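Notes for the September visit - Skellero open house, Dravumcombe site

Prepared by Majdi Saliba for the Aoun evening course, revised 3 January 2025

Welcome back, everyone, and thank you to those of you who sent me your own notes from the visit. I've folded in as much as I could, and where two of you remembered things differently I went with whoever wrote it down first. Please read this before we start on the Plustotitz workbook, and keep it handy for the short paper. 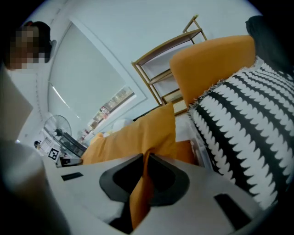
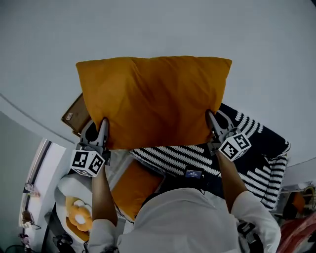

*Tidying pillows with hand-held grippers, Skellero open house*

The question I'd like us to carry through this unit is why soft things are so hard for robots, and what a person can teach a machine simply by doing an ordinary chore with the machine's kind of hand. A block keeps its shape when you take hold of it, so once you know where one corner is you know where all the others are. Cloth gives you no such help. Think of the mustard-orange pillow lifted over the striped blanket, with one gripper pinching it low on the left and the other low on the right. Two small pinches are holding up a whole pillow, and its face still creases in between. Now imagine writing down, in numbers, where every part of that surface is! Our hosts told us they don't try. They record how the grippers move, along with what the cameras see, and let the learning program work out which folds matter.

## The marker cubes

Several of you asked about the white cubes with the black-and-white patterns below the jaws. Each pattern is a fiducial marker, and you'll meet the term again in chapter 5 of the workbook. A camera that knows the true size of the pattern can work out how far away it is and which way it's turned, and from that the position of the gripper follows. There's a weakness, of course - a sleeve or a fold of cloth in the way and the marker is lost for a moment - and I'd love for someone to take that up in the paper.

## What they told us about the numbers

The team had 1,403 recordings of bedroom chores when we visited, and hoped to reach 2,000. They had set aside 308 for testing, which means the program never learns from those. We'll talk about why that matters next time, so please come with a guess, even a wild one.

## For the paper

Pick one chore you do at home with both hands. Do it slowly, using only a thumb and one finger on each side, and write down each time you have to let go and take hold again. Two pages is plenty. If you get stuck, stop by before class and we'll talk it over - I'm usually there early with the coffee on.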